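Why Is a Pumpkin Lumpy, and Other Fair Questions

By Natalina Negri

Pumpkins have a strange life. They spend the whole summer lying in the dirt, getting fat and doing nothing, and then people bring them indoors and put them on the good table. If you tried that you would be told to take a bath first.

Since they are going to be sitting there anyway, staring at you through dinner, you may as well know something about them.

First, the argument

Sooner or later a grown-up will call a pumpkin a vegetable, and you will have the chance to be annoying. A pumpkin is a fruit. To a plant scientist, a fruit is the part of a plant that grows from a flower and holds the seeds, and a pumpkin has more seeds than it could ever need. By the same rule a cucumber is a fruit, and so is a tomato, and so is a green bean pod, though I wouldn't put any of those in a fruit salad.

Cooks use a different rule. If it goes in soup, they call it a vegetable. The cook is usually the person deciding what you get for dessert, so choose your moment.

If you want to go one step further, a pumpkin is a kind of berry. The scientists have a special word for berries with a tough rind: pepo (say it PEE-poh). Watermelons are pepos too. Strawberries, meanwhile, are not true berries at all. I didn't make the rules.

How you get one

It starts with a flat, pale seed pushed into warm soil. After a week or so up come two plain round leaves, followed by bigger, scratchier ones, and then the vine gets ideas. Pumpkin vines have curly threads called tendrils that grab whatever they touch - a fence, a bean pole, another pumpkin vine, the garden hose. My neighbor Filippos Spanos planted one in a corner of his yard and spent August stepping over it to reach his own back door.

Next come the flowers, which are big and yellow and open early in the morning. There are two kinds. Male flowers make a dusty powder called pollen. Female flowers have a small round bump underneath, like a bead, and that bump is a pumpkin waiting for permission. A bee has to carry pollen from the first kind to the second. If no bee turns up, the bump shrivels and falls off.

Bees don't know they're doing this. They came for the nectar. They are like someone who walks through the kitchen for a snack and leaves flour on every doorknob.

The lumps

Run your thumb around the side of a pumpkin and you will usually feel it go up and down, up and down. The raised parts are called ribs. The dips between them follow the lines where bundles of tiny tubes run from the stem down to the bottom, carrying water and sugar. The flesh between the tubes swells outward as the pumpkin grows, and the lines stay behind. Think of a pillow with strings tied around it.

Some kinds have deep ribs. Some are nearly smooth. The squat little ones people put on windowsills tend to be very ribby indeed, like a cushion somebody sat on.

The colors

Most people draw a pumpkin with the orange crayon and go to lunch. The plant is less tidy than that. There are white pumpkins, blue-gray ones, green ones that stay green, and striped ones that look as if two paints were poured at once and never stirred.

The orange comes from carotenoids, the same family of colorings that makes carrots orange. A pale pumpkin has much less of them in its skin. In a striped one, the skin makes plenty in some bands and hardly any in others, and the stripes often follow the ribs. Which pattern you get depends on the variety, and that is packed into the seed before anybody plants it.

A lot of small pumpkins are cousins of the big carving kind. Gardeners call many of them gourds, sometimes correctly.
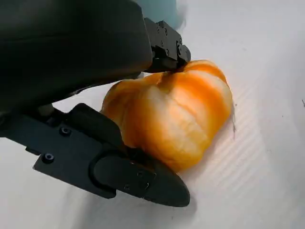

What is the hard stem on a pumpkin for?

While the pumpkin is growing, the stem connects it to the vine, so all its water and sugar come in that way. After picking, the stem works more like a cork. A pumpkin with its stem snapped off has an open spot where mold can get in, and it will usually rot sooner.

That's why farmers leave a few inches of stem on when they cut one, and why you shouldn't carry a pumpkin by it. It looks exactly like a handle. It is a trap.

Keeping one for a long time

A whole pumpkin can last for weeks, sometimes months, if you put it somewhere cool and dry and leave it alone. The shell does most of the work. Once you cut it open, you have a few days before it starts to sag and grow a beard.

Check the bottom now and then. Pumpkins like to look perfectly fine from the front while going soft underneath. My friend Veerle Coppens kept one on a bookshelf until spring and was very proud of it, right up until she picked it up. The book beneath it was about housekeeping.

If yours does go soft, put it on the compost heap with the seeds still in. You might find a vine there in summer, heading for the back door.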